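How to cover a big table with paper and make a grid of squares

Updated June 2019

I use this grid for sorting small parts, laying out seed packets and planning patchwork. You need a roll of brown kraft paper, a roll of dark tape, a long ruler and a soft pencil. Please wipe the table first and let it dry.

Unroll the paper and leave it flat for 30 minutes with books on the corners. Then cut it a little longer than the table. Fix one short side, pull gently with both hands and fix the other side. It is easier with two persons - Sayaka Kamata held the far end for me.

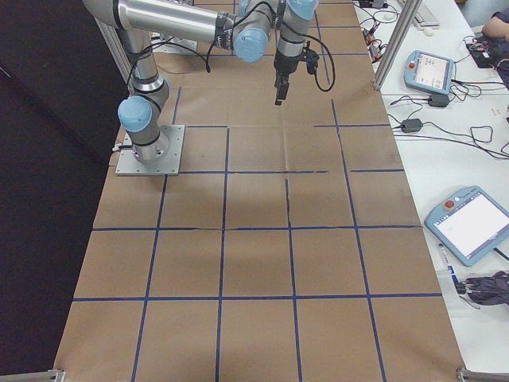 Tape lines should be done in one direction first, all of them, and only after this in the other direction. Make small pencil marks on both edges of the paper and join them with the tape. Do not stretch the tape, or it will pull the paper together later. Dark blue on brown is easy to see, also in the evening. If some line comes out slightly crooked, or is made from several pieces, you can leave it so. The squares still work. Small creases in the middle also do no harm, but a big fold must be smoothed before you tape over it.

For changing the paper, lift the tape slowly from one corner. I put new paper every September, or sooner if it tears. The old sheet is still good for wrapping parcels.

Akihiko Furukawa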